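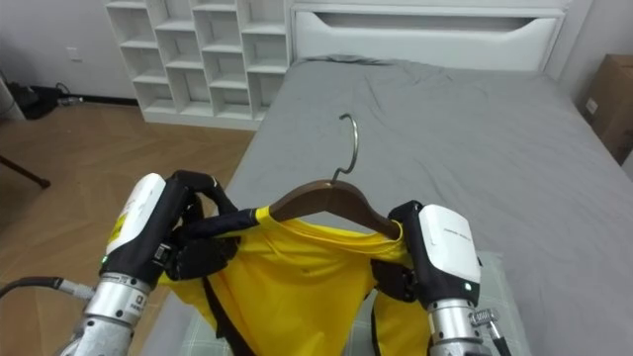 Section 4. Garment handling station, set-up and working rules

Applies to the two-arm Dronon on the Nistach base. Single-arm units, see section 7. Read 4.1 before powering anything. Short version is on the inside of the cabinet door but the short version isn't the rules.

4.1 Before power

1. Brakes on. All of them, incl. the back pair.

2. Walk the reach line. 90 cm clear on both sides of the base, measured from the shoulder joint, not the wheel. Bags, boxes, charger leads go outside it.

3. Cables. Follow each one by hand from wrist connector back to the base. Should have slack at full reach and nothing to snag on. Collar finger tight plus a quarter turn, no pliers.

4. E-stop. Press, twist, release. Log it. Every start, not every shift.

5. Wrist lights green both sides before you load a job. One green and one dark = stop, go to 4.5.

CAUTION: fingers can close on power-up if the last job ended mid grip. Keep hands out of the jaws untill homing has finished.

4.2 Placing the garment

1. Work surface soft and flat. Bed, padded table, either is fine. Sheet pulled reasonably tight, small wrinkles don't matter.

2. Pillow or pad at the near end, where both arms reach without leaning the torso.

3. Garment on hanger, laid on the pad. Hook towards the far end of the bed, always. A hook pointing at the base catches the wrist cable sooner or later.

4. Loose straps and trim: leave them as they fall but not wrapped round the hanger.

5. First grip, one side only. Shoulder of the garment, near the hanger end. Other hand open and clear of the cloth until the first grip is confirmed on the pendant.

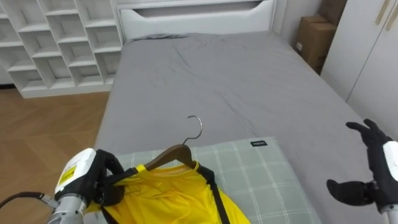

6. Second grip. Opposite shoulder, same distance from the hook if you can manage it.

7. Lift slow. Hanger should come up level. If it tips, lower and regrip, don't correct in the air.

Note: shiny fabrics slip. Set grip force to 3 for sports shirts and similar, leave it there. Going higher marks the cloth and doesn't hold any better.

4.3 Reset between runs

1. Arms back to park. Both, even if only one was used.

2. Wait for the pendant to say PARKED. Not "parking".

3. Only then reach in. Straighten the hanger if it needs it. The cloth can stay crumpled, the job file expects a bit of variation.

4. Step back behind the line, call clear, restart.
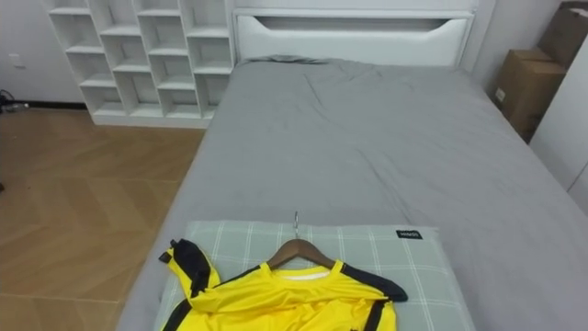 Fakir site asked whether the call can be dropped when there's only one operator on shift, as it feels daft shouting at an empty room. Their point was that the pendant logs the restart anyway. Answer from Zonilum: no, keep the call. Log tells you afterwards. The call makes you look up before you press, and it's the looking we want. Single operator, same rule, say it out loud.

4.4 Speed and force limits

Person inside the line: 150 mm per second max, either arm. Set by the key switch, not by the job file.
Nobody inside: 1000 mm per second max, and only with the lift routine switched off.
Teaching by hand: key on LOW, one arm live, other one parked.

Don't raise a limit to get round a fault. If a job won't run at the limit, the job is wrong.

Stopped mid grip is the case most people get wrong. Arm has hold of the cloth, pendant shows HOLD, and it's tempting to just pull the garment free. Don't, the fingers can be bent right round a fold and you'll strain a joint or rip a seam. Look where the grip is first. With the gripper on the left shoulder close to the hanger, like the yellow jersey here, support the hanger with one hand from the far side, then press RELEASE on the pendant, then park. Check the hook is lying flat before the next run.

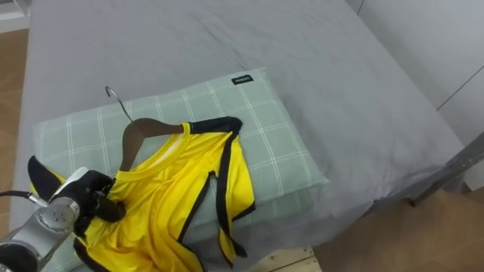 Records are the bit that gets skipped. One line per run, filled in at the time and not at the end of shift from memory. Write down which arm had hold and where on the garment, so "arm at lower left, jersey, left shoulder near hanger" is plenty. Add the grip force and any regrip. Pages get pulled every May for the audit and blank ones count as runs not done.

4.5 Faults, quick list

One wrist light dark: e-stop, reseat the connector, home again. Twice in a shift, take the unit out of use.
Garment dropped: park both, then pick up. Never catch it.
Hanger cracked or hook loose: bin it. No tape.
Pad keeps sliding: sheet too slack, retighten before restaritng.
Cable rubbing at the collar: out of use, tag it, tell the shift lead.

Section 5 covers cleaning of finger pads.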